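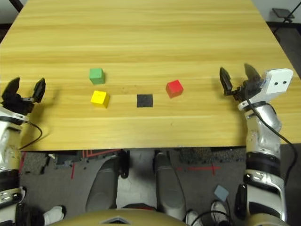
Spring went faster than I planned, so let me start with the matching activity, which is the part of your grant I get asked about most! We've been running it as a table game for kids who are still getting the hang of color words and little position words like "next to" and "behind." I tried a bunch of fancier setups first and threw most of them out. What stuck is a bare wooden tabletop, a green cube, a yellow cube, a red cube and one flat black square that works as the "home" spot. A child hears "put the red one home" and has a go. The black pad is easy to spot on the pale wood, even for kids who get flustered when there's too much in front of them.

By the end of the quarter we had played 151 sessions, against the 135 I promised you in the proposal. Most of the extras came out of Bevville, where Iresha Majumder opened up a Wednesday slot and it filled right away (she has now asked me twice for a second one). The Masri site started slower. Their room was double-booked through most of March, and I should have caught that sooner.

On materials, I bought 40 starter sets from Clurno and they arrived complete. They're plain painted wood and about as simple as a toy can get, and the kids don't seem to mind one bit. My one gripe is the paint.

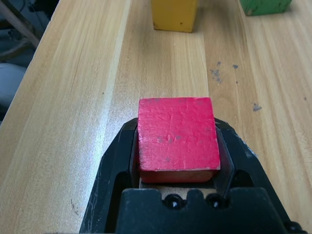 The red blocks worry me most, what with the fine scratches and the worn patches, and I'd like to settle the question of finish before we order again. Rafferty Pettigrew thinks we should sand and repaint what we have over the summer. I lean toward replacing the worst ones and repainting the rest, mostly so we aren't stuck without sets in July. Rititz quoted me on a tougher finish and I'm waiting on a sample. If it's any good I'll send one your way so you can bang it around yourself.

Money is in decent shape. We spent less than planned on travel and more on printing, because the instruction cards went through three rounds (my fault, I kept rewording them). The cards are finally short enough that a new helper can read one while the kids are sitting down. I still want 100 more printed for the fall, and I'd like to use the leftover travel money for that if you're okay with it.

Next up is a version with two instructions in a row, like "yellow one home, then green one behind it." Iresha is trying it with her older group first. I'll send her notes along with the budget sheet, and please let me know about the printing before I place the order.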